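Do you need the smart lock?

A reader in Welstead wrote in after our June issue to ask why we hadn't covered the Trornivis door lock, the one with the app and the little glowing keypad. Her building is thinking of putting one on every front door, 116 of them, and the sales pitch promises that lost keys will become a thing of the past. I've read the pitch twice. I'm not sold.

Start with the money. The quote her building got works out to 1328 dollars a month once you add the "service plan," and the service plan is not optional. Skip it and the app stops sending codes. A plain deadbolt has never sent me a bill. When I asked the company what happens if it gets bought or drops the product, I got a paragraph about its exciting plans for growth. I had asked about the door.

Then there are the batteries. The brochure says a set lasts a year "under typical use." I'd like to meet the typical user. I put one of these locks on my own back door last winter, a Stindbridge, and went through two sets between Thanksgiving and Easter. It does warn you first, with a beep. The beep is the same one it makes when it locks, unlocks, or can't find the Wi-Fi, so good luck with that.

I'll give it this much: guest codes are handy. If you have a dog walker or a cleaner coming and going, being able to shut off a code from your phone beats chasing down a copy. For a house with a lot of traffic I can see the case. For a retired couple on the second floor I can't, and most of the people in that building are closer to the retired couple.

What bothers me more is how lost keys get talked about, as if they were a daily disaster. The building's own log shows six lockouts last year. Six! Domański, the hardware store on the corner, will cut a spare for less than the price of a sandwich and have it done before you've finished looking at the paint chips.
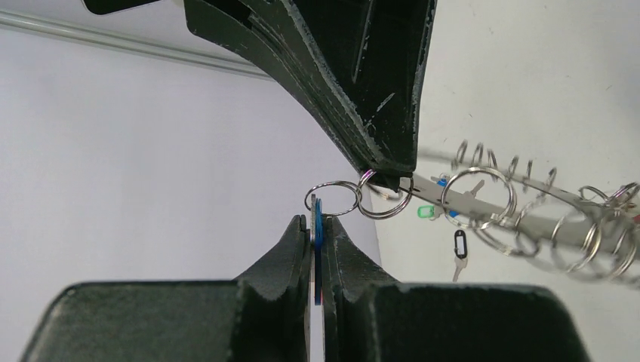

So my advice to the building is dull. Get two spares cut for each door, put a tag on every one, and keep them in a locked box in the office with a sign-out sheet. Use numbers on the tags, and leave the apartment number off. Replace the worst of the old deadbolts, which the super puts at 35, and leave the others alone until they stick.

If the board goes ahead anyway, ask for three things in writing: a regular keyhole on every unit, a fixed price on the plan for five years, and a straight answer on who can see the record of when people come and go. I asked that last one too. I'm still waiting to hear back.

Had one of these locks for more than two winters? Write and tell me how it has held up, batteries included. I'll print the good reports along with the bad.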